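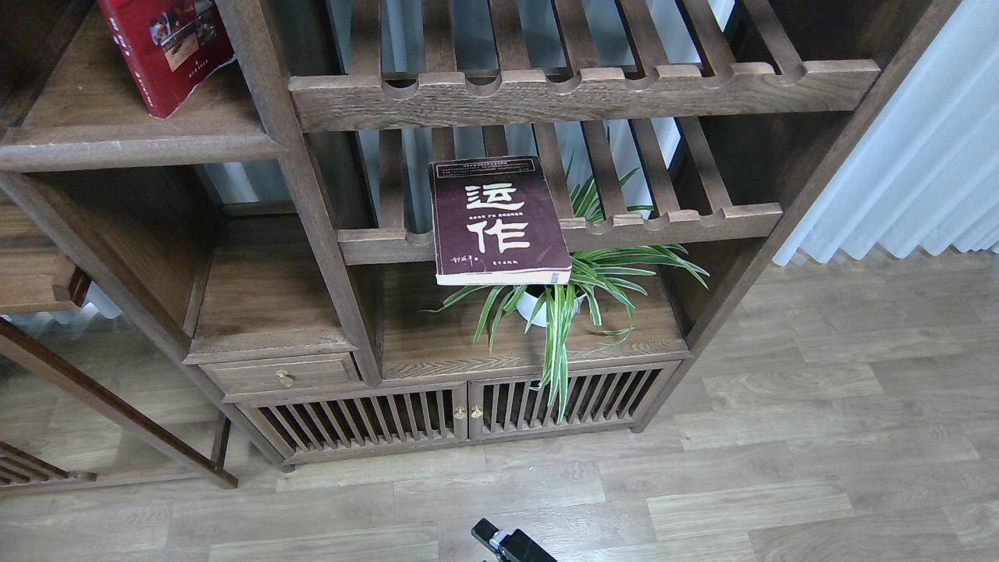

Week two with the Fluron home arm and I finally have opinions, so here's a thread! Hekville sells it as a tidy-up kit: base, arm, one gripper, 804 dollars before shipping. My test for today is paperbacks. There's a maroon one lying on the slatted shelf with its front edge hanging over the rail, right above the spider plant, and I want it picked up without shredding any leaves.

Setup first. The app made me redo calibration 2 times and then it behaved. The manual is 29 pages and you need maybe four of them.

The gripper is the good part – firm on a book, gentle on a sock. The wrist is slow though, like really slow, and it whines when it turns.

Reynaldo Fajardo asked if the Liltetti soft fingers fit. They do, with the Pacheco adapter plate (sold separately, grr).

Support answers fast in the morning, and after 5 pm you get the bot.

Would I buy it again? At this price, yes – but I'd skip the extended plan. Drawer knobs are next, send me your requests!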